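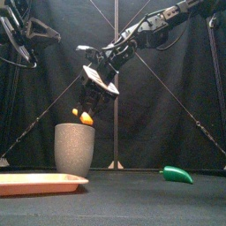
Revel Ring Inscriptions

A collection of the words people have engraved inside wedding, engagement and promise rings

Version 2, 18 Mar 2018
Put together by Ekua Appiah and Dela Mensah

What you've got

Hello, and thank you for downloading this. Revel is a collection of 3,070 inscriptions taken from the order books of two engraving workshops, Kyei and Warnham, and typed up by the pair of us over more evenings than we would like to add up. Each one is the text that a customer asked to have cut on the inside of a ring, along with whatever else the engraver wrote next to it – the kind of ring, the lettering, whether it was for a wedding or something else, and now and then a remark such as "rang twice, wants the comma back".

We started it because Ekua was choosing words for her own ring and wanted to see what other couples had picked. There are plenty of pages online with suggestions, and they all seem to have copied one another. What we wanted was to know what people really ask for when they are standing at the counter with a pencil and a very small amount of space. The answer is mostly initials and dates, with a good deal of "always", but the odd ones are lovely and we hope you enjoy them as much as we did.

Files

inscriptions.csv
The main table, one ring per row.

notes.csv
The engravers' remarks, kept separately because they can be long and have line breaks in them. Of the rings in the main table, 977 have a remark. Join the two on ring_id.

Both files are plain UTF-8 with commas between the columns and double quotes round anything that needs them. If you open them in a spreadsheet by double-clicking, check that the accents and the little hearts have survived. Importing from the menu and picking UTF-8 by hand usually sorts it out.

Columns in inscriptions.csv

There are 11 of them.

ring_id – our own number. It has nothing to do with the number in the order book, which we have left out on purpose.

workshop – kyei or warnham, in small letters.

book – which order book the entry came from, as a letter. The books are in date order within each workshop, but book B at one shop doesn't match book B at the other.

occasion – wedding, engagement, promise, anniversary, friendship, memorial or unknown. Filled in only where the engraver said so. We did not guess from the words.

ring_type – band, signet, stone-set, puzzle, other or blank.

metal – as written in the book, so you will find "yel. gold", "yellow" and "18 yellow" sitting side by side. We did begin tidying this and then disagreed about what counted as tidy, so it has been left alone.

lettering – script, block, handwriting (where the customer brought in their own writing to be copied) or blank.

text_original – the inscription as the customer wrote it, spelling and all.

text_cut – the inscription as it was cut. Most of the time it is the same as text_original. Where it differs, the reason is usually in notes.csv, and the reason is usually that it didn't fit.

language – our best judgement, from a short list. "mixed" is used for things like an English line with a Twi pet name at the end. "none" is for initials, dates and symbols on their own.

pair_id – filled in when two rings were ordered together. Both rings of the pair carry the same value. Some couples split a sentence across the two, so please look at the pairs before you decide that an inscription makes no sense. We spent a very long time puzzling over "and the kettle on" before finding its other half.

How it was made

Dela has a cousin at Kyei, and the people at Warnham were kind enough to answer a letter. Both workshops let us sit in the back with the books, and neither asked for anything beyond a promise to be sensible about names. One of us read aloud while the other typed, and then on a different evening we swapped over and checked the rows against the page. Where we couldn't agree on a word we put it in square brackets. Where neither of us could read it at all, there is [?] in its place.

Warnham's books are tidy and in one hand almost all the way through. Kyei's were filled in by whoever was at the counter, with tea on some of them, and the bracketed words come mainly from there. If you are comparing the two shops, do bear in mind that a longer remark may only mean a chattier engraver.

Names and privacy

This is the part we worried over most. A ring inscription is a private thing – it sits against the skin and hardly anyone is meant to read it – and we didn't want a stranger coming across their own marriage in a spreadsheet.

So surnames have been taken out and replaced with [SURNAME]. First names have been swapped for other first names, keeping the same first letter and as near as we could manage to the same length, as length matters a good deal if you are studying what fits on a ring. Full dates have been moved by an amount that is the same for both halves of a pair and different for everyone else. The gaps between dates inside a single inscription are kept, so "met" and "married" are still the right distance apart.

Pet names have been left as they were unless they looked like they might give someone away. The memorial rings were treated more carefully than the rest. If the remark beside one spoke of an illness or how somebody died, we left the whole ring out.

If you think you recognise a ring as yours, please write to us and we will take it out of the next version, and there is no need to tell us why. 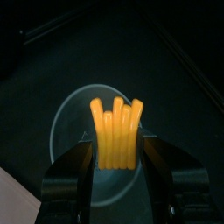 Things people have used it for

The first version went out in September and we were rather surprised that anyone wanted it. A student used it to look at how couples shorten words when space is tight. A jeweller wrote to say she keeps a printed copy on the counter for customers who have gone blank. Somebody made a little program that suggests an inscription when you type in the width of your band, and it's very sweet, though it does suggest "always" a lot.

It would also do nicely for practising text cleaning, or for anyone teaching a class who is tired of using the same film reviews. The inscriptions are short and the mistakes in them are real ones.

Things we would rather you didn't do

Please don't try to undo the name changes. Please don't use the collection to say what "most couples" want, either. These are the customers of two shops, who could afford engraving and thought of asking for it, and there are all sorts of people who wear a plain band, or a borrowed one, or none.

We would also ask you not to sell the inscriptions printed on things. A few of them are tender enough that we feel a bit protective.

Known problems

The language column is weakest for short inscriptions. "Mon amour" has been marked as French, but plenty of the people asking for it had not a word of French otherwise.

Symbols are a muddle. A heart may appear as a heart, as "<3", or as the word "heart" in brackets, depending on what was drawn in the book and which of us was typing. Ekua typed the symbols and Dela typed the words, if that helps you guess.

The occasion column has far too many unknowns, especially in Kyei's early books. Promise rings are very likely undercounted, as the engraver often just wrote "ring, young man, nervous" and left it there.

Some rings came back to be re-engraved after a divorce or a resizing. Where we spotted this, the second visit has its own row and the remark says "see earlier". We will have missed a few.

Changes since version 1

Added the pair_id column, which people kept asking for.
Moved the remarks into their own file.
Took out a handful of rings that had been typed twice.
Fixed the Urkholm rows. Urkholm is a style of block lettering that Warnham offers, and in version 1 we had taken it for the name of a customer with a great many wives. It now appears under lettering as "block", with the word kept in the remark.

Licence and thanks

You may copy, share and change the files for any purpose that isn't commercial, so long as you say where they came from and pass the section on names along with them. For a citation, something like this is fine:

Appiah, E. and Mensah, D. Revel Ring Inscriptions, version 2.

Our thanks go to everyone at Kyei and Warnham for the chairs and the patience, and to Dela's mother, who read the whole main table from top to bottom and found the last of the surnames. Corrections are always welcome. Send the ring_id and what you think it ought to say, and one of us will look it up in our typing notes and write back, though it may take us a while in the wedding season.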